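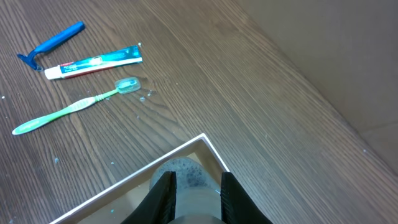
Jakley Packers Association

Print | E-mail

FOR IMMEDIATE RELEASE

Packers Ask Penau to Show Its Numbers Before Kit Robots Spread at Montoya

MONTOYA, October 13, 2022 – The Jakley Packers Association, which represents 204 hourly workers at the Penau kit packing plant in Montoya, today called on the company to release the trial records for its Walano robot stations and to put in writing what will happen to the people now doing the same work by hand.

Penau plans to put three Walano stations on the toiletry line in January. Staff were told of the plan at a shift meeting that left no time for questions. The handout promised "lighter work and better work" for everyone on the line. It did not say what the better work was, what it would pay, or how many people would be doing it.

The association does not oppose machines at Montoya. Our members already work with conveyors, label printers and a carton sealer, and most would not want to go back to taping boxes. Our objection is to being asked to cheer for a result we have not been allowed to see.

The toiletry line fills kits for shelters and travel customers. A packer picks up a toothbrush, a tube of toothpaste and some form of soap, checks each one, and sets it in the box so that the lid closes. The full line turns out 3000 kits on a normal shift. Packers also catch split tubes, loose caps and pumps that have come unlocked. None of that checking appears in the handout, where the job is called "pick and place."

Walano is sold as a system that can handle mixed items without special fixtures. Perhaps it can. Members assigned to the trial tell us that items are laid out by hand before a run and cleared by hand afterward, and that a person stays within reach of the stop button throughout. We would like to know how that person's time was counted, or whether it was counted at all. 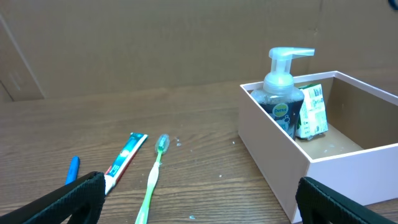 Hand soap and a wrapped bar in the box, with toothpaste and a toothbrush on the table beside it. Walano trial, Montoya.

Penau has given one figure so far: 600 kits completed in the trial. The company has not said over how many hours, how many kits were opened and packed again, or what kinds of items were left out. A count with no hours attached tells a packer very little about the job she will have next year. It should not tell a manager much, either.

We have also asked what happens when an item lands badly. On the hand line a bottle lying on its side gets stood up in a second by whoever notices it. At a robot station somebody has to see it, decide whether it matters, stop the arm and reach in. The handout calls this role "station attendant." It has no pay grade and no training plan, and the posting that went up by the break room was taken down the same week.

There may be real gains here. Twisting and reaching for a full shift is hard on wrists and shoulders, and if a machine takes over some of that, members will be glad of it. But watching a machine for a full shift is tiring in its own way, and a packer who used to rotate between four tasks could end up with only one. Penau has told us that rotation is "under review" – the same phrase it used about floor mats. 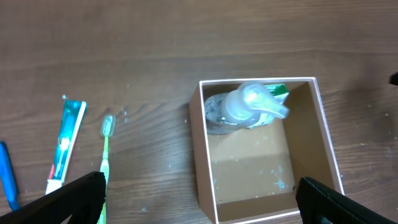
One trial attendant wrote to the association that she did not mind the robot and had been curious about it, but that she spent the shift "setting the table for it and cleaning up after it," and went home unsure whether she had been helped or replaced. She added that she would apply for the attendant job if anyone could tell her what it paid.

The association is asking Penau to do the following before January:

- Release the complete trial records, including hours, stops, repacked kits and the time staff spent setting up and clearing.
- Set a pay grade for station attendants that is no lower than the packer grade.
- Keep task rotation in place for anyone assigned to a Walano station.
- State in writing whether any hours on the hand line will be cut, and when.

Penau has offered a tour of the trial area in place of the records. We have accepted the tour and repeated the request for the records. If the numbers are as good as the handout suggests, sharing them should cost the company nothing.

About the Jakley Packers Association: The association represents packers, sealers and line loaders at the Montoya plant. Members may pick up copies of the Penau handout and of our written questions at the association desk during any shift change.

Print this release | E-mail this release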